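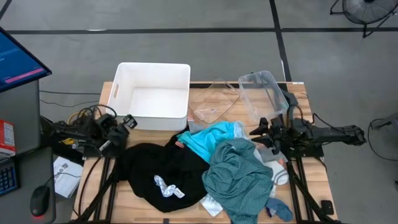 Die Firma Wodano hat ihre Zelle für das Sortieren von Wäsche nach der Wartung neu eingerichtet. Seit dem 19.10.2024 läuft die Anlage mit den zwei Armen wieder im Versuchsbetrieb.

Die Wartung war schon im Juli geplant, musste aber verschoben werden, denn der Lieferant Anel konnte die Ersatzteile für die Greifer nicht früher schicken. Beril Çınar, die für die Zelle zuständig ist, hat zuerst an beiden Armen die Befestigung am Tisch geprüft und die Schrauben nachgezogen. Danach wurden die Nullpunkte der Gelenke neu eingestellt. Diese Arbeit hat etwa 60 Minuten gedauert.

Mehr Zeit brauchte man für die Kabel. An einem Arm war ein Stecker locker, und der Arm blieb deshalb mehrmals in der Bewegung stehen. Der Stecker wurde ersetzt und das Kabel bekam eine neue Zugentlastung.

Zum Test dienen gewöhnliche Kleidungsstücke, darunter Hemden und Socken. Besonders die kleinen Teile sind für die Greifer schwierig, weil sie oft unter dem größeren Stoff liegen. Für die Abnahme sind 37 Durchläufe vorgesehen. «Wir verändern dabei immer nur einen Wert, sonst wissen wir nicht, woher ein Fehler kommt», erklärt Hülya Ağca, die das Protokoll führt.

In Zukunft sollen die Gelenke alle vier Wochen kontrolliert werden.

10 Mal geteilt
4 Kommentare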